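Le disque de Rurville

Ouvrir d'abord. Réfléchir après. C'était la méthode de Nest Kneath et elle avait jusqu'à 20 heures, pas une minute de plus, avant que Kendenix ne ferme le dossier Rurville.

Capot retiré. Le Dell sur le flanc, vert dedans, le support du processeur ouvert et rien dessous. Les quatre emplacements mémoire, vides aussi. Quelqu'un était passé avant elle. Quelqu'un de soigneux - les câbles d'alimentation tenaient toujours dans leur collier blanc.

Mais le disque. Le disque était là, dans son berceau bleu. 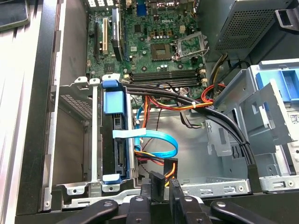
2. Ce que voulait Alun

Le téléphone. Bien sûr, le téléphone.

- Tu l'as ?
- Je le vois.
- Ne le sors pas tout de suite, dit Alun Mathias. Kubo veut être prévenu.
- Kubo est à Sterkville.
- Justement.

Elle raccrocha. Huit ans de comptes dans une boîte de métal grosse comme un livre de poche, et on lui demandait d'attendre un homme qui se trouvait à 800 kilomètres. Elle but son café froid. Regarda l'étiquette, bleue et blanche, écrite trop petit pour ses yeux. Elle avait oublié ses lunettes dans le train, évidement.

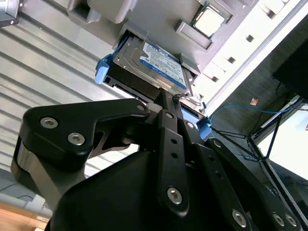

Branwen Landeg

3. Ce qui manquait

Sioned Morris arriva sans frapper. Manteau mouillé, décembre plein les cheveux.

- Alors, le processeur ?
- Pas dans le Dell.
- Et la mémoire ?
- Non plus.

Sioned jura, s'assit par terre, se releva. Elle avait travaillé sur cette machine, elle, du temps de Price, avant le déménagement. Elle savait le bruit qu'elle faisait au démarrage, une sorte de toux. Elle en parlait comme d'un chien.

- Cherche mieux, dit-elle. 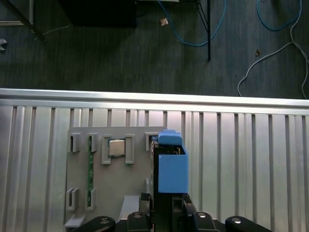 Nest chercha mieux. Les tiroirs, la poche du manteau de Sioned (on ne sait jamais), le carton sous la fenêtre. Puis elle baissa la tête et se sentit idiote : un processeur carré, argenté, serré entre deux pinces grises sur sa plaque claire, et à côté une longue barrette verte. En pleine lumière sur l'aluminium. Depuis combien de temps ? Elle était passée devant toute la soirée.

- C'est le nôtre ?
- Comment veux-tu que je sache, dit Sioned. Ils se ressemblent tous.

Environ 30 minutes encore. Nest compta quand même sur ses doigts, par superstition. Si on lisait le disque maintenant, sans Kubo, il faudrait l'expliquer à Kubo. Si on attendait, il n'y aurait plus rien à expliquer à personne.

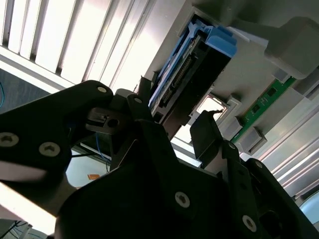
Et puis le téléphone encore, qui glissait tout seul vers le bord de la table à force de vibrer. Akihiko Kubo, cette fois. Elle le laissa sonner.

- Tu ne réponds pas ? dit Sioned.
- Je travaille.

Ça sonna longtemps. Ça s'arreta. Sioned avait enlevé son manteau, retroussé ses manches, elle tendait déjà la main ouverte, comme on attend un outil.

- Tu te souviens du mot de passe ? demanda Nest.
- Le nom de la rue. Celle de Price, à l'époque.
- Et c'était quoi, la rue ?

Sioned ouvrit la bouche. La referma. Rappela Alun.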